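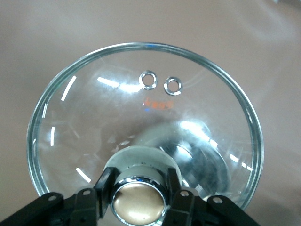

Storage and Handling of Glass Saucepan Lids in a Shared Kitchen

Home | Projects | Reports | Staff | Contact

Print this page | E-mail this page

1. Background

The shared kitchen in Asdale House is used by students on two floors. Pans are kept in the lower cupboards. Lids have no fixed place and are stacked on top of the pans, on the draining rack or on the worktop. In January the house meeting asked for a proposal on lid storage, and the work was taken on as a second-year project in the product and materials module.

The project covers glass lids only. Metal lids stack flat and were left out after the first week.

2. Features of the lid that affect storage

The round lid shown at the head of this report is of clear glass with a thick rim, two small vent holes and a raised knob. Each vent is lined with a silver-coloured metal ring. The knob has a polished chrome ring with a tan or bronze-coloured cap at its centre. Four points were taken from lids of this type.

Knob height. The knob stands clear of the glass, so a second lid placed on top rests on the knob and tips to one side. Turning the lower lid over gives a more level stack but puts the knob against the shelf.

Rim. The rim is the part most likely to meet a tap, a sink edge or another lid. Any holder should touch it over a length of soft material and never at a point.

Vents. Grease and starch collect where the metal ring meets the glass. A lid stored flat dries slowly here. A lid stored on edge with the vents at the top drains towards the rim.

Visibility. Clear glass on a pale surface is hard to pick out under ceiling lights, as the reflections are often easier to see than the outline. This was raised by several users and is the reason the worktop was ruled out as a storage place.

3. Options considered

3.1 Flat stack with felt pads. Cheap and needs no fixing. The stack must be lifted apart to reach the lowest lid, and the pads stay damp.

3.2 Hooks on the cupboard door. Two hooks hold the rim and the lid lies flat against the door, knob outwards. The knob then fouls the shelf when the door is closed, unless the shelf is cut back. The house rules do not allow this.

3.3 Upright rack. Lids stand on edge in slots. The slot must be wide enough for the knob of one lid to clear the glass of the next. The Onuoha rack, borrowed from the workshop store, has fixed slots and was too narrow. The Collik rack has sliding dividers and could be set to suit.

4. Trial

The Collik rack was placed in the cupboard left of the cooker for 6 weeks. It held up to seven lids, with the dividers lined with silicone strip. The strip was bought as an offcut from Stiron and cut with scissors. Users were asked to rinse and wipe each lid, then stand it in the rack with the vents upwards. A sheet inside the door was used to record problems.

5. Results

No chipped rims were entered on the sheet. Three entries concerned lids put back in the wrong slot, so that a large lid leaned on a small one. Two concerned water on the cupboard floor, and a shallow tray was placed under the rack in the third week. No further entries on water were made. One user found the rack hard to reach when the cupboard was full and moved it forward by hand each time.

Drying at the vents was checked by pressing a paper tissue against each ring on the morning after use. Lids stored upright left little or no mark. Lids left flat on the draining rack for comparison often left a damp ring.

6. Limits of the work

The sheet relied on users filling it in. Lids were not weighed and no drop or heat tests were carried out. The cupboard is deeper than those in the other kitchens, and the result may not carry over.

7. Recommendations

Keep the adjustable rack and tray in the present cupboard. Mark the slots by lid size. Replace the silicone strip when it lifts at the ends. Cupboard depth should be measured before a second rack is ordered for the upper floor.

Submitted 5th August. Module file 1405.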